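June 27, 2020

Mending day again! I had meant to write about the tomatoes but there's nothing to say about the tomatoes, they are green and they are sulking, so you're getting another one about darning and patching and my continuing battle with the pocket of Barry's gardening trousers.

I started at the kitchen end of the pile, meaning the stuff that had been sitting on the chair by the kitchen door since before Easter. Top of it was the linen shirt with the collar gone. Dorothy Gosling told me on the phone that you can turn a collar (unpick it, flip it over, sew it back with the good side showing) and her mother did it to every shirt in the house as a matter of course. So I unpicked it. The unpicking took an hour and a half and a whole radio play, and I still don't know who stole the boat, because I had to crawl under the table for the little ripper thing at the vital moment. But the underside of that collar! Good as new. It's never seen daylight. I sat there stroking it like a cat.

Turning it was easier than I'd feared. You pin it at the centre back first and work outwards both ways, and if it doesn't match up at the ends you swear a bit and ease it in. Mine was out on the left by the width of a matchstick. I've decided that's where the top button goes anyway, and you don't do up the top button in June.

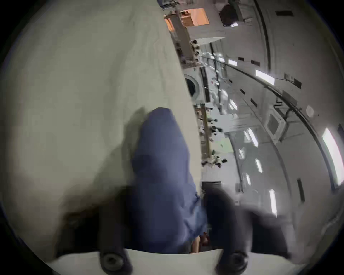 Blue cloth, white wall.

Trousers next. Barry Holroyd has asked me, very politely, on three separate occasions, to do the right-hand pocket, which he puts his secateurs in. Point down. I've told him. I patched it in November with a bit of old pillowcase and he was through that by Christmas, so this time I've gone for ticking, the really stiff striped sort, cut from the end of a mattress cover I had off Kelly. It's like sewing a biscuit tin. I broke a needle on the bottom seam and the end of it went off somewhere behind the bread bin and I have not found it, so slippers on in the kitchen for now.

The thread arrived from Horonora yesterday, by the way. I ordered what I thought was an ordinary reel of navy and what came was a great cone the size of a wine bottle, some 3,000 metres of it, so if anyone would like anything sewn in navy they know where I live. Kelly Horrocks says I should leave half of it to her in my will. It's nice thread though. It doesn't fluff up going through the eye, and the old stuff from the market did nothing but.

Stopped for cheese on toast. Then I had a go at the knees of the boiler suit, and I'll put down what I did because I always forget. Patch on the inside, bigger than the hole by a good thumb's width all round. Tack it in big ugly stitches. Then turn to the right side and do the little running stitches back and forth across the worn bit, well out into the good cloth, and only take the tacking out right at the end. Last time I skipped the tacking and ended up with a pleat in the patch that Barry said was like kneeling on a pencil.

Cyril Wainwright rang in the middle of it. He's found a book of his aunt's about household mending, 283 pages, and he wanted to read me the chapter on sheets. I mean the whole chapter. I put him on speaker by the fruit bowl and kept stitching and we got all the way through sides-to-middle, where you cut a worn sheet down the centre and join the outside edges up so the thin bit goes to the sides. I did one of those years ago in Bickerstaff, in the flat over the cobbler's, and what the book leaves out is that you then sleep on a seam. You get used to it. You do feel like the princess and the pea for a week or so.
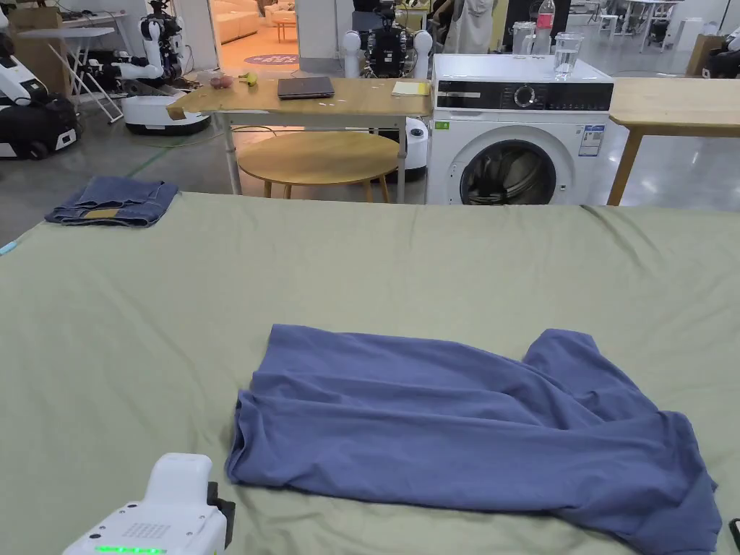
Can you darn a cotton jersey T-shirt the same way as a woollen sock?
It's better to use a fine stretchy thread and keep your stitches slack, as a tight woven darn will pull at the knit around it and start a new hole at the edge.

I learned that on a vest, to my cost. It's got a hard little square under the arm now like a postage stamp.

Cuffs after that. I've got a method for cuffs now and I'm ridiculously pleased with it, which is to bind the frayed edge with bias strip before it gets past the first row of stitching. I used to wait until they were in ribbons and then moan about it. The strip I made myself from a pyjama leg. You fold the cloth corner to corner and cut along the slope, and it gives you this lovely bendy tape that'll go round anything, and I got so carried away that I now have far more of it than I have cuffs. Emiliano Medina next door has promised me two of his work shirts to practise on. I did warn him the pyjamas had penguins on. 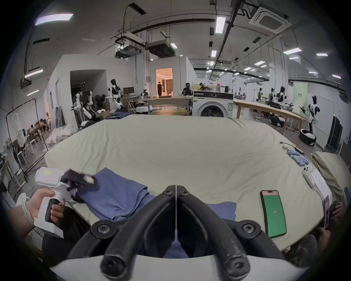
Navy cloth on the bed, phone showing 85.

It was gone five by the time I tidied up. Not everything got done. The tweedy skirt is back on the chair because the zip needs to come out altogether and I haven't the character for a zip on a warm afternoon, and there's a cardigan with a moth hole right in the front where any darn will show. Dorothy says make a feature of it, do it in orange. I'm not sure I'm an orange darn sort of person. Possibly mustard? I've put the cardigan in the freezer in a bag for the time being in case there's still a moth at home in it, next to the peas, so I must remember to warn Barry before he goes in for a choc ice.

Things to get: size nine sharps (replace the broken one), more beeswax, tailor's chalk in white, choc ices. And ring Cyril back, he wants to do blankets tomorrow.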